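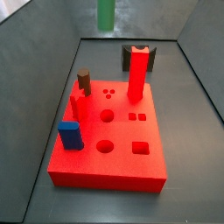 The shape board in the walled bay, with the blue oval and the tall red block standing up.

Hi all,

Replying to Sunita below, and sorry for the slow answer - I wanted to look at our own numbers before I opened my mouth!

Sunita Rawat wrote on Thursday:
> We have money for one more insertion cell at Isadcombe and the quote
> from Nautiyal came in higher than I'd hoped. Can we skip the walls and
> just bolt the arm to a bench? And does anyone have a feel for what
> the foam boards and shape pieces cost to keep going?

I'd keep the walls. Ours are plain gray on the left, right and back, and the two sides plus the back panel cost us $500 from Grelance, fitted. We ran on an open bench all through April and spent far too many evenings picking pieces up off the floor (the round ones roll for miles).

The foam boards are $69 each and I'd put three in the budget. Spare shape sets are $137, and please ask for mixed colors. A red cross on a red board is a pain to pick out, even for me, and I'd like the vision people to have an easier week once in a while.

Where I would save is the gripper. Drarna wanted $1670 for the one with the force sensing, and we're still on the basic fingers while we get the big holes working. Leave a line for it next year, and check that the wrist plate fits both before you sign anything - ours didn't, so that was another order and another wait.

Does the Nautiyal quote include install? Send me the parts page if you can and I'll go through it against ours.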